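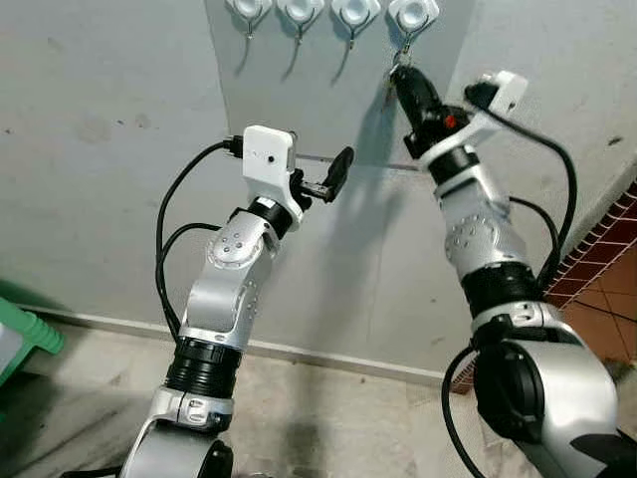
Page last changed: March

Key and hallway helper wanted (part time, mornings)

Hi! I run a small key-minding and home-readying business called Grakby, and I'm looking for one more person to join me for the busy stretch. If you're the kind of person who can't walk past a row of hooks without wanting the right thing on each one, please keep reading, because I think we'd get along.

So what do we do? People go away, or rent out a place, or are in the middle of moving, and they leave their keys with us. We let in the plumber, we water the plants, we get the place tidy before the next folks arrive, and then everybody's keys have to end up back where they belong. That last part sounds like nothing and it's most of the job (I've driven across town at 9 pm with the wrong key for a back gate, so believe me).

The work itself

You'd start at our little room on Manninen Street. The hooks on the wall there are the plain stick-on kind, a white plate with a thin metal hook under it, and they go up in a row of 4. Keys hang on the hooks when they're in, and they're signed out in the book when they're not. I like one set per hook. Please don't double up, even when you're in a rush and the phone is going!

In the morning you take the keys down, lay them out on the folding table, check each set against the book, and sort out who needs what that day. Then you'd go out on your visits, usually 4 in a morning, all within walking distance or a short bus ride. Back by 1 pm, keys on the hooks, book filled in, done.

We also put hooks up in customers' hallways when they ask. It's easy once you've done a few. Wipe the wall, let it dry, mark your spacing lightly in pencil, press the plate on hard and then leave it alone overnight before you hang a thing on it. I'll show you. I'm pretty fussy about the spacing, I should warn you now.

What I'm hoping for

Somebody careful, mainly. You don't need to have done this before. My last helper came from a bakery and was wonderful at it. You should be fine with reaching up, walking a lot, carrying a light bag, and chatting with customers who want to tell you all about their cat. Neat handwriting helps, as the book is a paper book and is going to stay one. A driver's license would be handy but you can do the whole round without one.

You do need to be okay with a background check, and I'll ask for two references that I'm really going to call. People are trusting us with their front doors.

The room

It's small, and I'd like you to know that before you come! There's the square folding table, a dark green leather sofa behind it that you're welcome to collapse on between visits, and a mint-green plastic stool that I'm much too fond of. The walls could use a coat of paint and I'll get to it. Coffee and tea are free, and there's a microwave down the hall that we share with the Bitex tailoring shop, who are lovely neighbors and will sometimes leave you cookies.

Trying it out

I don't really do formal interviews. If I like your note I'll ask you in for a paid trial morning. We'll have a coffee, go through the book, and then I'll give you several sets of keys on the table and have you match them to their pages and hang them up. Some are easy to tell apart, like one with a black head next to plain silver ones. Others are near twins and you have to look at the cuts. Take as long as you want over it. I care a lot more about right than quick.

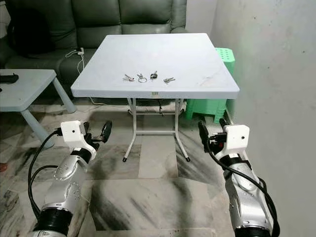 Pay and hours

The job is 9 am to 1 pm, four mornings a week, and we can talk about which ones suit you. Pay is $1075 a month, plus a $200 bonus if you stay through the whole summer season. The trial morning is paid too, in cash, whether or not you end up taking the job. Bus fare is on me. There may be extra hours in the fall when the Sirance apartments open, but I can't promise them yet so please don't plan your rent on it.

How to apply

Drop a note through the door on Manninen Street or send one through the contact form on this site. Tell me a bit about yourself, which mornings you could do, and where you keep your own keys at home (I'm nosy, and I enjoy the answers). No résumé needed, though I'll happily read one. I answer everyone, usually in the evening once the book is closed.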